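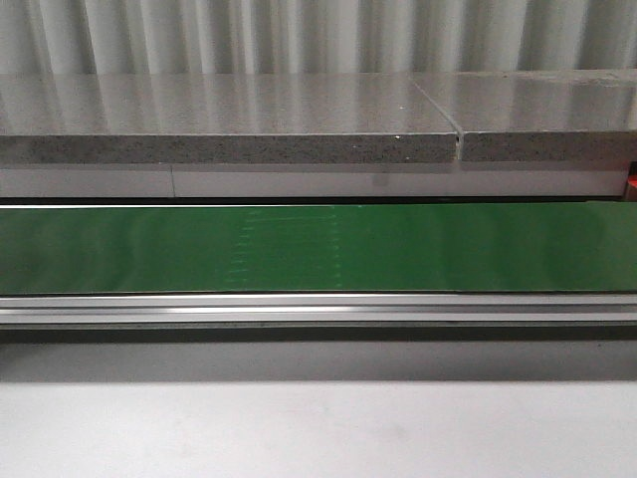
Handout 4: Paying for the cell

Read this before the budget session. Bring the blank cost sheet and a pencil. The quote from Desix is at the back of your packet, and we will be taking it apart line by line.

1. The price of the arm

Vendors open with the arm because it is the number that looks good. Last year's class was given a case from a small packing firm, Gokthorpe, whose managers had a one-page proposal that said, in effect, robot, belt, gripper, done. They approved it in May. The final cost came to 210 percent of the approved figure, and the arm itself was delivered exactly at the quoted price. Everything that went over was on lines nobody had written down.

So start your sheet from the bottom. Fill in the floor, the power, the guarding, the bench, the belt and the lighting before you put in the arm. If there is no money left for an arm, you have learned something cheaply.

2. The belt

A conveyor is usually treated as a fixed asset that is "already there." Be suspicious of those words in any proposal. An existing belt may have a drive that only runs at one speed. It may have no encoder, in which case the robot can't track parts on it and you will be stopping the belt for every pick. Your cycle time then belongs to the belt and you have paid for a fast arm to stand and wait.

Ask for the following in writing:

Belt width, usable width and load per foot
Speed range, and whether the speed can be set from the controller
Encoder included or extra
Price and lead time of a replacement belt
Who cleans it, with what, and how often

Look at the belt surface too. Marks on a belt may be wear, residue or part of the fabric, and a vision system doesn't care which. Get a test done on the belt you will run. A clean sample strip on a sales table proves very little.

Color matters as well. Green is common. If your parts are green, you have a contrast problem that somebody will offer to solve with a more expensive camera.

3. Surfaces and backgrounds

Students leave this line at zero every year. Shiny tops throw reflections back at a camera, and a ribbed or folded backdrop will put stripes in them. Where two tops butt together you can get a gap or a small step in height, and a small part can catch on it. None of this shows up on a floor plan.

Budget for matte covering, shims and a day of a fitter's time. Then budget a second day. I have never seen the first one be enough.

4. Integration

The Giranmont proposal (packet, page 10) lists integration as "included." Included in what? Ask how many hours, whose hours, and what happens at hour one after that. A fair integrator will answer you. An unfair one will tell you how simple the software is now.

Vasanthi Sivakumar taught this unit before me and had her students cross out every adjective in a proposal before reading it for price. Do that with Giranmont. "Seamless," "rapid" and "flexible" all go, and page 10 gets a good deal shorter.

5. The payback table

Khondokar's spreadsheet is the standard tool in this course and I will ask you to use it, with reservations. It assumes 102 operating hours a week. Check whether your site runs anything like that. A one-shift shop running 40 hours will see a payback period more than twice as long from that cell alone, before you touch anything else.

It also assumes that labor saved is labor no longer paid. Usually the person who used to load the belt now loads the feeder, clears jams and sweeps up. Count the wage as saved only if you can say who is leaving the payroll or what other paid work they will be doing.

Leave out "quality improvement" unless you have scrap figures from before. I will mark it as zero otherwise.

6. What to hold back

Keep 10 percent of the purchase price unpaid until the acceptance test is passed. The test must be written before the order is signed, by you, with your parts, on your belt. Vendors dislike this. Some will trade a discount to get out of it — don't take the discount.

Spares come out of a separate line. At minimum price one set of gripper pads, one belt, one sensor of each type and one power supply.

Work due

Rebuild the Desix quote as a full cell budget. Mark every figure V (vendor), M (measured by you) or G (guess). I expect plenty of G's and will be doubtful of any sheet without them.

Attach one page saying whether you would buy. "No" and "not yet" are both acceptable answers if the numbers back them up. Sheets are due 15th December by midnight, in the course folder. Late ones lose 4 points.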